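Desk Clutter Notes — README

Last edit May 30, 2022. Maintained by Iolanda Frota. Bug reports, missing rows, complaints about spelling go to Sebastião Furtado.

What's in here

Item lists and short notes for shared work desks at the Brirnwood office. Who keeps what on a desk, where it sits, what ends up on top of what. Started as a tidying job before the move to Jastport and kept going after the move got pushed to July. Text mostly, a few pictures.

281 desk entries, 1410 item rows. Some desks have more than one entry, see "Repeat entries" further down.

Files

desks.csv — one line per desk entry
items.csv — one line per item, linked by desk_id
words.txt — the allowed item names, with the old names next to them
notes/ — free text, one file per desk that needed it
labels/ — the box labels as printed, for whoever is packing

Everything is UTF-8. Commas inside notes are quoted. If your spreadsheet eats the leading zeros in desk_id, import that column as text.

desks.csv columns

desk_id: four digits, never reused
room: short name, lower case, no spaces
entry_no: 1 for the first list, then up
lister: initials of who wrote the list
state: in use, parked, or cleared
notes: y or n, points to a file in notes/

"Parked" means stuff is staying on the desk but no one sits there at the moment. "Cleared" means the top was wiped down and is bare. A desk with only a mouse pad left on it is parked, not cleared. Tainá and I went back and forth on this, that's where it landed.

items.csv columns

desk_id: same as above
item: a word from words.txt
color: one plain word, or blank
zone: front, middle, back, under
on_top_of: another item on the same desk, or blank
keep: keep, move, toss, ask
box: box label number, blank if not packed

Color is whatever the lister wrote first. Don't go fixing beige to tan, we lost an afternoon to that.

Zones

Front is where your wrists go. Back is the strip against the wall or the far side. Middle is whatever's left. Under is the floor beneath the desk, nothing else. The floor next to the desk belongs to the room list (kept by Xiomara Oyelaran, not in this folder).

Tall things go by where the bottom stands. A box at the back is "back" even if it leans over half the desk.

Sample desk

Mouse and pad are front, the big carton is back, the remote and papers are the kind of small stuff that goes missing from lists.

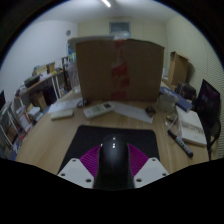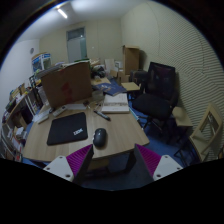
Desk with mouse, black pad and a large cardboard box standing at the back.

How the small stuff gets listed

Mouse and mouse pad are two rows. Always. Even if the mouse lives on the pad. If it's on the pad, fill in on_top_of; if it's beside it, leave on_top_of blank.

Pens and markers: one row each up to 5, after that one row with item "pens, bundle".

Loose papers: one row per pile. A sheet by itself is a pile. Don't read them, don't type out what's on them, just "paper".

Cables: "cable" if you can tell what it is, "small dark thing" is NOT in words.txt and should not be added again. Use "unknown" and write a line in notes/.

Remotes: list them seperately from whatever they control. Most of them control something in another room. keep = ask, every time, until the other half is found.

Books and flat boxes: if you can't tell which without lifting it, lift it. You're standing right there.

Plastic containers: lid and tub are one row if together, two if not. Contents get their own rows with on_top_of left blank and "in tub" in the notes file. Yes there should be an "inside" column. There isn't one.

Cardboard boxes

Biggest source of mess in the data so far.

A box standing on a desk is an item. It gets a row like anything else. Item = "carton", color = brown or whatever it is.

A box packed by us has a label number and goes in the box column of the things inside it. It does not get its own row.

So a box that was on the desk already, and then got used for packing, has a row AND a number. Mark it keep = move and put its own number in the box column. Looks odd, works fine with the label script.

Stuff balanced on top or stuffed behind a carton: list it, zone = back. If you can only see a corner of it, move the carton and look. The first round of lists skipped everything behind the cartons and we ended up redoing the whole back row of room baek.

Tape: not an item. A roll of tape is an item. Tape on a box isn't.

Room names

baek — the long room, named after the Baek copier company sticker on the door, sticker still there
front — by the entrance
pletton — the room with the Pletton cabinets
loft — up the stairs

Some early rows say "back" for baek. Those should be fixed but if you find one, room = baek, zone stays as is. Don't do a find and replace over the whole file, "back" is also a zone. Sebastião did this once.

Repeat entries

A desk gets a second entry if it was listed again after people had been working at it. entry_no goes up, the old rows stay. We wanted to see how fast the stuff comes back. Fast.

Repeat rows don't link to the first ones. The marker in entry 1 and the marker in entry 2 may or may not be the same marker. If you're counting how many markers the office has, use the highest entry_no per desk only.

words.txt

200 item names. Left side is the one to use, right side is what people wrote before. A few that come up a lot:

mouse pad — mat, mousemat, desk sleeve, pad
carton — box, big box, cardboard, shipping box
remote — clicker, controller, tv thing
tub — plastic box, container, tupperware
wrap — plastic, bubble stuff, crinkly bag
bundle, cloth — bag?, jacket?, pile

"Box" by itself isn't allowed anymore. Carton, tub, case or flat box, pick one.

New words: mail Sebastião before adding. He'll say yes, he just wants to know so the label script doesn't choke.

keep / move / toss / ask

keep — stays on that desk
move — goes to another desk or to Jastport
toss — recycling or trash, lister can decide for packaging and dried out pens, nothing else
ask — anything with a name on it, anything electric with no partner, anything you feel funny about

Anything marked ask stays where it is until the answer comes in. Don't shift it to the next desk over "for now". That breaks both lists.

Who listed what

IF — Iolanda Frota, front and most of baek
IP — Iolanda Pacheco, loft
TA — Tainá Assunção, pletton, second round of baek
SF — Sebastião Furtado, script, fixes, odd ones

IF and IP got mixed up in the first batch, both Iolandas. Checked against the room column and corrected. If a loft row says IF it's an error, tell me.

Known problems

Zone is a guess on the round table in front. It has no back.

Color is blank for a lot of paper. We assumed white and didn't write it. Leave blank.

Several cartons have keep = toss and also stuff listed on top of them. Stuff first, then carton. The list doesn't know about order.

Notes files for pletton are in one long file instead of one per desk. Tainá is spliting them.

Under zone is thin. People didn't want to crawl. Treat a missing under row as "not looked at" — it doesn't mean the floor was clear.

Printed words on items (brand names, box printing) only got written down by TA. Can't search on them.

Adding a desk

1. Take the next free desk_id from the bottom of desks.csv.
2. Write the list before touching anything.
3. Back to front, left to right.
4. Then lift things and add what was under them.
5. Fill keep last, with the person whose desk it is if they're around.
6. Run the check script. It only catches words not in words.txt and desk_ids that don't match, so read it over yourself too.

One desk per save please. Two people saving over each other is how we lost the first loft list.

Labels

labels/ has one sheet per box, number big at the top, room under it, then the items. Print, fold, tape to the short side. Tape on the short side so you can read it when they're stacked. If something goes in after the label is printed, write it on by hand and add the row the same day.

Old labels on reused cartons: cross them out with a marker, a big X, both sides. Not peeled — peeling takes the cardboard with it.

Changes

Added "wrap" and "bundle, cloth" to words.txt
Room baek redone, second entries in
Fixed initials in first batch
Took out the value column, no one filled it in
Pulled two desks that were the same desk

To do

inside column, maybe
finish the pletton notes
ask Xiomara if her room list can use the same words
matching remotes to things

Use

Internal, but nothing private in it as far as we know. Names on items were left out on purpose. If you copy the columns for your own office go ahead, take words.txt too, and change the room names.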